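Zwei Arme, ein Tisch, viele Flaschen

Ein Nachmittag am Tag der offenen Tür bei Fuvau in Skendport

Um 14 Uhr ist die Halle am Hafenbecken gut gefüllt. Die Firma Fuvau öffnet einmal im Jahr ihre Entwicklungsabteilung, und in diesem August sind mehr Besucher gekommen als angemeldet waren. Vor dem Stand mit dem Projektnamen Wadutness stehen sie in zwei Reihen. Vorgeführt wird das Abräumen von Leergut durch ein Robotersystem mit zwei Armen.

Die Aufgabe klingt einfach: Flaschen greifen, vom Tisch nehmen, in einen Behälter legen. Für Maschinen ist sie unangenehm. Durchsichtiger Kunststoff spiegelt, lässt den Untergrund durchscheinen und gibt unter Druck nach. Eine Flasche, die steht, muss anders angefasst werden als eine, die liegt. Eine Kamera am Greifer liefert dem System dafür Bilder aus nächster Nähe.

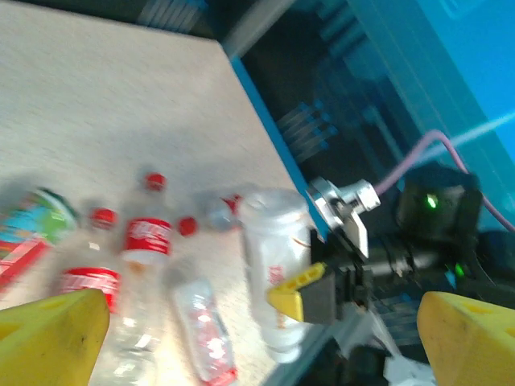 Blick aus der Greiferkamera: Der zweite Arm hat die weiße Flasche am Rand des Tisches erreicht.

Entstanden ist Wadutness aus einer Anfrage des Kantinenbetreibers Sandoval, der in seinen Häusern Tische schneller frei bekommen wollte. Sortieranlagen für Leergut gibt es längst, sie setzen aber voraus, dass jemand die Flaschen vorher einsammelt. Genau dieser Schritt kostet Personal. Fuvau arbeitet seit 27 Monaten daran. Nach Angaben des Unternehmens sind in dieser Zeit 4.000 Greifversuche aufgezeichnet worden, die misslungenen eingeschlossen.

Schwierig ist vor allem die Abstimmung der beiden Arme. Sie teilen sich denselben Arbeitsraum und kommen sich in der Mitte des Tisches sehr nahe. Wer zuerst zugreift, entscheidet die Steuerung nach Lage der Flaschen und nach dem Weg zum Behälter. Muss ein Arm warten, sieht das von außen wie Zögern aus. Im Publikum wird dann regelmäßig gefragt, ob die Anlage hängt. 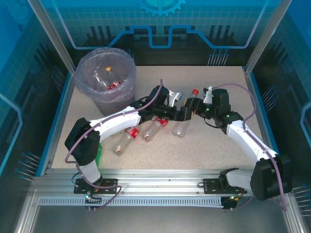 Schnell ist das Verfahren noch nicht. Fuvau nennt 70 Sekunden für das Abräumen von 6 Flaschen, ein geübter Mensch braucht dafür deutlich weniger. Für den Einsatz in der Kantine soll die Zeit halbiert werden. Offen ist auch, wie das System mit Restinhalt umgeht. Halb volle Flaschen verlagern beim Anheben ihren Schwerpunkt und rutschen leichter aus dem Griff. Sandoval will den ersten Versuch deshalb in einer kleinen Betriebskantine machen, außerhalb der Stoßzeiten und mit Personal in der Nähe.

Die Vorführungen laufen bis 17 Uhr, dazwischen dürfen Besucher Fragen stellen. Die meisten wollen wissen, was so eine Anlage kostet. Einen Preis nennt Fuvau bisher nicht.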